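We use cookies to remember your preferences and to see which articles are read. Accept all | Manage choices

4.2 Embedding the donation form

The second task asked participants to place a Nimetton donation form on a page they had built themselves in Garbridge. On paper this is the easy one. The Nimetton help pages give it three steps, the last of which is "Publish and celebrate". Of the 434 attempts we logged across the 36 organisations, 306 ended with a form that a visitor could see and use. The rest ended in a range of ways, some of them inventive.

Garbridge lets users add outside content through a code block. It also strips from that block any script it does not recognise, and it does this when the page is saved, without a message. The editor's preview, which runs before saving, shows the form in perfect health. Participants therefore saw a working form, pressed save, saw the working form again (the preview is kept until the tab is closed) and moved on to the next task in good spirits. Several found out the following morning. One found out from a donor.

Xolalpa, in her earlier study of shop widgets, called this "the polite failure", and we have kept her term. A rude failure puts a red box on the screen and the user goes off to find help. A polite failure leaves a white gap of exactly the right height. Our participants tended to read the gap as slow loading and waited for it, in one session for most of a tea break.

Floating buttons did worse than inline forms. The button script has to sit in the page header, and header access in Garbridge comes only with the paid plan. The help page says so in a note at the bottom, beneath the troubleshooting section, where it can be enjoyed by anyone who has already finished troubleshooting. We watched participants paste the header code into the footer, into the site description and into the alternative text of a logo. The last of these did at least get saved.

Participants who gave up on embedding mostly settled on a plain link to the form's hosted page. We had scored this as a partial success when we drew up the coding sheet in April, on the grounds that it was what people did when they had lost. Manríquez objected from the start and by the end of coding we agreed with him. A plain link works on a phone, survives a change of template and can be repaired by whoever takes over the website when the present editor moves away. It was rescored as a full success and is included in the total given above. Readers who prefer the stricter scoring will find it in the appendix, together with our original reasoning, which has not aged well.

4.3 Pop-ups and consent notices

Pop-up forms brought a problem of their own. Most of the organisations ran the Orozco consent banner, which holds back outside scripts until the visitor agrees to them. A pop-up from Nimetton counts as an outside script. So a visitor who declines cookies is never asked for money, and a visitor who ignores the banner altogether, as most sensible people do, is not asked either. Testing rarely caught this. Editors had accepted cookies on their own sites long ago and saw the pop-up each time they looked, usually with some irritation.

The fix is a single setting in Orozco that marks the form as necessary. Whether a request for a donation is strictly necessary to the visitor is a question we leave to lawyers. Four of the editors in our interviews had changed the setting on the advice of a forum post, and two of those had later changed it back on the advice of a different forum post. Both posts were by the same person.

Where the pop-up did appear, it sometimes appeared behind the site's own menu. This comes down to a quarrel over which layer sits on top, and Garbridge always wins. The Misar connector, which passes form entries to a mailing list, made matters slightly worse by opening its own sign-up box a few seconds later. On the smallest phone in our set a visitor could be facing the consent banner, the menu, the donation form and the newsletter box together, with the charity's name just about legible in one corner.

4.4 Time spent and help sought

Each session was capped at 50 minutes. We chose the cap to keep the study manageable and had assumed that few people would reach it. A good many did, and some asked to carry on in their own time, which we took at first for enthusiasm. In the interviews it was more often put down to having told the rest of the office that the form would be live by lunch.

Help was sought in a fairly fixed order: the form provider's help pages, then a web search, then the site builder's help pages, then a colleague. The colleague was usually right. The two sets of help pages each described the fault as belonging to the other company, and each linked to the other's home page. Participants who followed the links in both directions came back to where they had begun with a slightly longer browser history.

Live chat was used less than we expected. When it was used, the first reply asked for a screenshot of the problem, and a polite failure does not photograph well. One participant sent a picture of the white gap and was told that it looked fine.

We make no claim that these results hold for larger bodies with paid web staff. Such bodies tend to have someone who knows about the header, and that person's holidays seem to be the main risk. For small organisations the practical advice is dull. Use the hosted page, link to it with a plain button, and check the result in a private window on somebody else's phone. 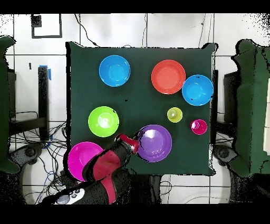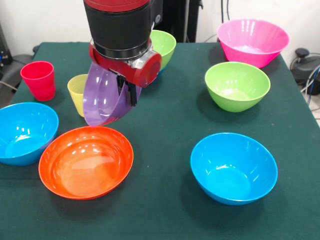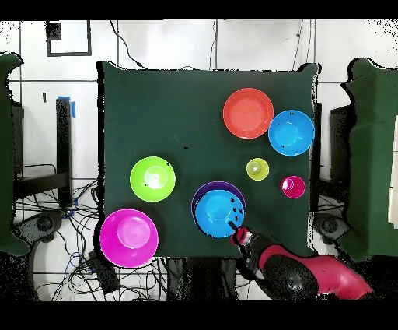
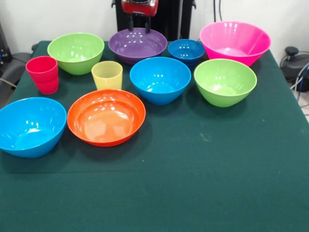 Figure 3. Coloured plastic bowls on a green table, four views.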